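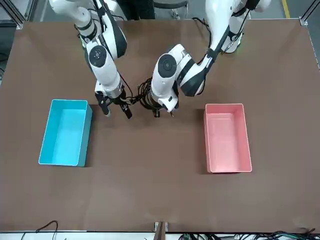

Lostgate Robot Club > Kids' Pages > How a Sorting Robot Works

How a Sorting Robot Works
by Lumturie Vukadinović, for the Friday juniors

Quick one this week. A lot of you asked how a robot with two arms knows what to do with its hands. So, the short version. Read it before Friday if you can!

What's an arm made of?

Hold your own arm out. Bend your elbow. Now your wrist. Each bendy place is a joint, and a robot arm has joints too. Inside each one there's a motor that turns it. One joint on its own can't do much. Put a row of them together and the arm can reach up, down, sideways, even back towards itself.

Try this at home — keep your elbow totally straight and touch your nose. Can't do it? Joints matter.

What about the hand?

Ours are called grippers. Two fingers, no thumb. They open and they close. Sounds boring, but think how much you pick up with just your thumb and one finger. Pegs. Pencils. Your brother's last chip.

The tricky bit is how hard to squeeze. Too soft and the thing drops. Too hard and, well, we tried a boiled egg in July. Egg everywhere.

Why two bins?

Sorting! It's the first big job we give the arms. A blue bin and a pink bin, and a pile of mixed-up stuff. Some things go in blue, the rest go in pink. You do this when you put away the cutlery.

But a robot doesn't know what "blue things" means. You have to give it steps. Something like:

Look at the table.
Find one thing.
Work out which bin it belongs in.
Move the arm over the thing.
Open the fingers, go down, close the fingers.
Lift up.
Go to the right bin (right as in correct, not right as in left and right — this has tripped up alot of people).
Open the fingers.
Start again.

Miss one step and it goes silly. The Akpan team left out "lift up". Their robot dragged a sock the whole way across the table and into the side of the bin.

Why don't the arms bump?

Good question, and they can. When the two grippers are close together there's only a little gap between them, so they need to take turns. One rule we use: whoever is in the middle finishes first, the other one waits. Like a doorway at school. Except the robots really do wait.

How does it learn?

Two ways. You can write the steps yourself, as above. Or you can show it. A person moves the arms through the job, over and over, and the computer saves every go. Then it looks for the pattern. Last term's team, Zindel, saved 238 goes at picking up a sock. It still missed sometimes. Then they did nearly 129 more with the sock scrunched up differently, and it got much better.

Why so many? Because a sock never lands the same way twice. Drop yours on the floor and see.

Words to know

Joint: a place where the arm bends or turns.
Gripper: the robot's hand.
Program: the list of steps.
Workcell: the table and the space round it where the robot does it's job. We stay out while the arms are moving. Always.

Your turn

You need 4 friends, a pile of socks and two boxes. One friend is the robot, eyes shut. The others take turns giving steps, one at a time. "Go forward a bit" doesn't count, the robot needs to know how much! Write down the steps that worked and bring them Friday. Team Busulik, yours are still on my desk from last time.

Oh, and closed shoes please.

Contact the club | © Lostgate Robot Club | Back to top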